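Getting Rugby Kit Clean (and Keeping Your Washer Alive)

I have been washing rugby kit for other people longer than I ever played in it. First it was two kids in the junior side, then somehow it was the whole women's second team, and for most of last season I had a bag of muddy jerseys sitting in my hallway at any given moment. People in the club ask me the same things over and over, so I'm putting it all in one place. Steal whatever you like!

Mud first. Let it dry. I know, I know, you want it out of the house, but wet mud rubbed into a jersey just goes deeper. Hang the thing over a fence or the edge of the tub, leave it overnight, and then take a stiff brush to it outside. You'll get most of the field off before water ever comes near it. Socks I turn inside out and slap together (very satisfying after a loss).

Then a cold soak. Cold, please, if there's any blood on there at all, and in our game there's always a bit of blood. Warm water cooks it into the fabric and then you're stuck with a brown smudge on a white collar until the end of time. I do 60 minutes in a bucket with a scoop of ordinary powder, then pour it away and look at the color of the water and feel terrible about my drains.

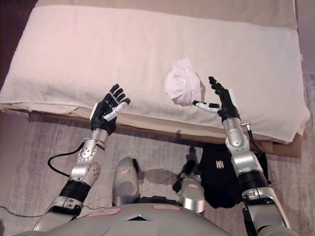
Mouthguard cases, shin pads and shoulder pads don't go in the machine in my house, whatever your teammate says. The straps wrap round everything and the foam comes out lumpy. I wipe the pads down on a bed or a table with an old thick towel under them, the off-white terry kind, spread out wide so it hangs over the edge a little and catches the drips, and a small white cloth on top to do the wiping. White cloth is good for this job - you can see when it stops coming up dirty. Use a drop of dish soap in lukewarm water, then a second pass with plain water, then stand the pads on end somewhere with a draft. Under the bed doesn't count as a draft, as I have told my son many times.

Now for the smell. Synthetic jerseys hold on to sweat in a way that cotton never did, and adding more detergent makes it worse. The extra soap stays in the fibers and the stink moves in with it. Adwoa Dogbe, our old scrum half, put me on to using half the powder and running a second rinse, and I was rude to her about it for a month before I tried it. She was right. Skip the fabric softener too. It leaves a coating on the jersey and after a few washes the thing won't breathe or dry properly.

If a jersey already smells the second you warm it up, soak it in a bucket of cold water with a cup of white vinegar for 20 minutes, rinse it well and wash as normal. Never put vinegar and bleach together, not in the bucket, not in the drawer, not ever. I keep bleach away from kit completely anyway, it wrecks the elastic and turns the numbers yellow.

About those numbers. Inside out, zips and Velcro closed, cool wash, and no dryer. I put the entire Flanen tour set through a hot dryer in June and the number 10 came off in one piece and stuck itself to a pair of shorts. Selim Kocabaş played the next match in it with the number done in athletic tape. He has mentioned it since. More than once.

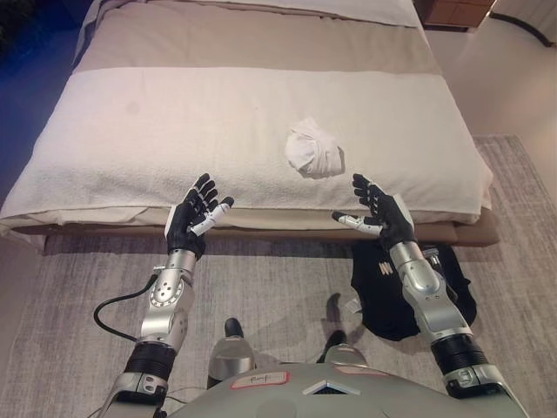
A terry towel laid across the bed saves the bedspread.

Boots! Take the laces out and wash them in an old sock with a knot in the top. Knock the soles together outside, get the mud from around the studs with a butter knife you don't care about, wipe the uppers with a damp rag and stuff them with newspaper. Change the paper after a couple of hours, that first lot gets soaked through. Keep them off the radiator. I've had two pairs split across the toes that way, and the second time I really should have known better.

The washer needs some love as well. After a team load I run it once with nothing in it on the hottest setting, wipe the rubber seal (there's always grit in the fold, and once a tooth - long story) and leave the door open. Clean the filter every month in the season. Put a tray under it first. A baking tray fits mine.

Last bit is the bag. Empty it the same night, even if you do nothing else. Turn it upside down over the trash, shake it, and leave it unzipped. Taras Vakulenko left his in the trunk of his car over the whole summer break and ended up throwing out the bag, the towel in it and a pretty decent pair of shorts.

I still haven't found anything that gets pine sap out of a white collar. We have a tree right behind the try line, so if you've got a trick for that one, leave it in the comments.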